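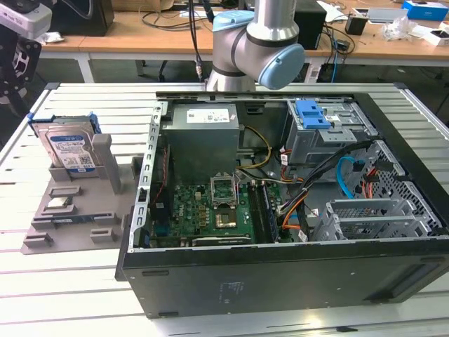 Walla parts tray and cell rules pack

Made by Komstead, sold by the tray or by the box

I've been making fixture trays for robot benches for long enough to know that the tray is the easy half. You can have a lovely set of posts and pockets and still end up with a scratched board because two people had different ideas about when it was all right to reach in. So the Walla comes with a rules pack, and I won't sell one without the other (people do ask!).

The tray itself is a grey moulded thing with raised posts and shaped slots, meant for desktop computer parts. A 3.5-inch drive stands up in its place with the caddy rails still on, a memory stick lies along one of the long slots, and small chips get the little rectangular pockets. It sits beside the open case on the table. There are always spare pockets, and I'd ask you to leave them spare. They aren't for screws, and they are definitely not for your biscuit.

What's in the box

Walla tray, grey, 700 g
2 table clamps with hand knobs
Rules pack: bench card, shift sheet, change log and the long booklet
Sticky labels for naming your pockets

The bench card

It's the bit everyone reads, so I kept it to one side. You're welcome to reword it for your own shop, as long as your risk assessment comes first and the card follows it.

Stop the arm before hands go over the case or the tray. A paused program doesn't count as a stop on my card, and it shouldn't on yours.

Whoever goes in keeps the restart in their own hands. If your cell has a key or a padlock, use it every time, even for a dropped screw.

Mains lead out of the computer before it reaches the table. Leave the power supply shut, whatever the job.

Wrist strap on for boards and memory. Check the strap at the start of the shift and write it down.

Tie back or unplug any cable that crosses the arm's path. Loops of SATA cable and bundles of power leads are the worst for this, as they spring back up when you've turned away.

CPU socket open? Then nothing travels over it except the part that's going in or out.

One part, one pocket. If a part has no pocket, it goes off the table.

Teach new positions at reduced speed with the enabling device held, and have the slow run watched all the way through before you let it go any faster.

Changing things

I'm a bit of a bore about the change log, sorry. Moving the tray is a change. So is a new case model, a different gripper, or a clamp that's been turned round to make room for something. Each one gets a line with the date, what moved, who moved it and who watched the first slow run. Neusa Bastos at the Bragança workshop went through my first draft with a red pen and added the "who watched" column, and it's the best thing on the sheet.

The booklet goes into the rest: how I'd lay out a dismantling bench, where to put the stop button so a left-handed person can get at it too, how to write down your speeds and reach, and a page of questions to take to whoever signs off your cell. It doesn't replace the safety standards that apply where you are. Buy those, read them, and get a competent person to do the assessment with you. I make trays!

Looking after it

Wipe it down with a damp cloth and let it dry fully before parts go back on. Have a look at the posts every 1000 cycles or so your sheet can keep up with it; if one has gone wobbly, take the tray out of use and send it to me. Please don't glue it. I've seen the results.

The standard tray isn't static-dissipative. If your procedure calls for that, order the Walla D, same shape and same posts.

Ordering

Single trays go out from the Utwood unit, usually in the same week. Boxes of 100 are made to order and take longer, so drop me a line first and I'll give you a proper date. Custom pockets are no trouble if you can post me the part or send a decent drawing with the depths on it.

The rules pack was last revised in November 2020. If you've got the older one with the yellow cover, tell me your order number and I'll send the new sheets free of charge.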